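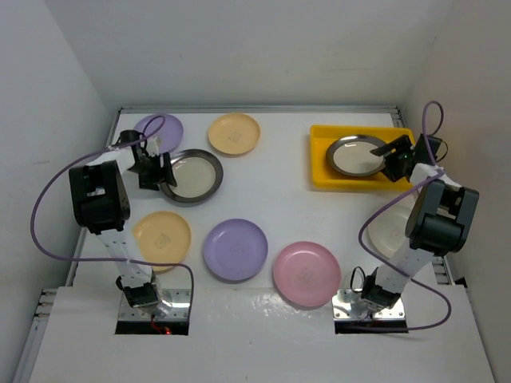
Naa Ansah wrote to us that the word "spread" in the old version was confusing, and she asked if it means the difference between two exchanges or the difference between buy price and sell price. It is the second one. The column is now named bid_ask_gap, and the old name does not work anymore.

Tenomo Price Gaps, data card
Last change: March 2023
Maintained by Tiziana De Luca and Arturo Sala

What is inside
The set has daily records for 356 pairs of coins. Each record gives the pair, the day, the best buy price, the best sell price, the gap between them in percent, and the volume traded in the last 24 hours. All times are UTC. Prices are kept as text, so that small coins do not lose their last digits when you open the file in a spreadsheet.

How the prices were collected
We read the public order books of two small exchanges, Melis and Cedix, once every 30 minutes. The daily value is the median of these readings. If one exchange did not answer, the row has the flag partial. Please look at this flag before you compute any average.

Known problems
Cedix changed the short names of several coins in November. We corrected the ones that we found, but the list of old and new names in names.csv is maybe not complete.
Volume on Melis is reported by the exchange itself and we cannot check it.
Pairs with very little trading can show a gap of 200 percent or near to it. These rows are not errors and we did not remove them.

What it is not good for
The data are too slow for testing any strategy that trades inside one day. They also do not contain fees, and for small orders the fee is often bigger than the gap.

Files
gaps.csv, the main table
names.csv, old and new short names
flags.txt, meaning of every flag

Corrections
Send them to Arturo with the pair and the day. Polyxeni Kokkinos found the doubled rows in the first version, and they are now deleted.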